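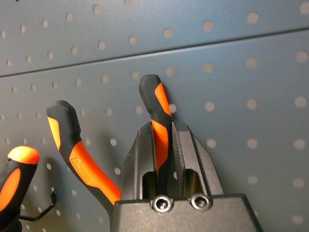

# Capital planning for tool-handling robot cells

**Capital planning for tool-handling robot cells** is the preparation of a budget, specification and purchase schedule for robots that pick up, pass and return hand tools. Cells of this type are used in maintenance shops, assembly areas and teaching laboratories. The arm is usually the largest single purchase, but tooling, guarding, storage fixtures and engineering labor can together exceed it.

## Scope definition

A plan normally begins with a tool list. Each entry records the mass of the tool, its grip surfaces, the way it is stored and the clearance to its neighbors. Pliers hung with the handles upward present two separate grip points, and a gripper may close on one handle while the other stays outside the jaws. A screwdriver stored beside them reduces the room available for the fingers to open.

Storage is specified at the same time as the gripper. Perforated metal panels with removable hooks are inexpensive and can be rearranged, but a tool hung on a plain hook can swing or turn when touched. Molded holders fix the position of each tool and must be replaced when the tool list changes. The choice affects the vision budget: loosely hung tools generally call for a camera close to the point of contact, while fixed holders may allow taught positions.

## Cost categories

Estimates are commonly divided as follows.

| Category | Typical contents | Budget type |
|---|---|---|
| Manipulator | Arm, controller, pendant, mounting base | Capital |
| End effector | Gripper body, fingers, fasteners, cables | Capital |
| Sensing | Cameras, lenses, lighting, force sensor | Capital |
| Workplace | Panels, hooks, bench, guarding | Capital or facilities |
| Integration | Programming, calibration, risk assessment | Capital or services |
| Support | Spare fingers, service visits, licenses | Operating |

Fingers are listed apart from the gripper body because they wear and are often redesigned. A finger with a cutout weighs less than a solid plate of the same outline, though the opening must be checked for stiffness under the intended grip force. Fingers held on by ordinary socket-head screws can be changed in the shop without returning the unit to the supplier. Orlandini and Caruso recommend two complete spare sets in the first order.

## Payload and reach

The required payload is the sum of the heaviest tool, the gripper, the camera and the cable load on the wrist. A margin is added for acceleration and for the offset between the wrist flange and the center of mass of the held tool. In the planning method described by Zeyu Feng, a margin of 15 percent is applied to the combined load before any arm is shortlisted.

Reach is checked at the outermost storage positions with the wrist in its working orientation. A vertical panel approached at an angle uses more of the arm's range than the same panel approached squarely, and the upper rows are often the limiting case.

## Procurement

Purchasers may order a complete cell from an integrator or buy the parts separately. A separate purchase lowers the quoted price and transfers responsibility for interfaces to the buyer. The Jedemia maintenance depot followed this route, taking its arm from Haltell and its end effector from Stępień. The project file, closed on Sunday, November 3, 2019, recorded over 13 weeks between the first order and site acceptance. Late changes to the wrist cable accounted for most of the delay.

Acceptance tests are written into the order. They state the tools to be picked, the starting positions, the permitted number of failed grasps and the lighting conditions. Payment is often split between delivery and acceptance.

## Operating budget

Recurring costs include replacement finger surfaces, recalibration after a collision, software support and staff training. Prydderch treats recalibration as a labor item charged to the user department, while Wang places it in the service contract. Sirner bills it by the visit.

## See also

- End effector
- Machine tending
- Tool crib
- Total cost of ownership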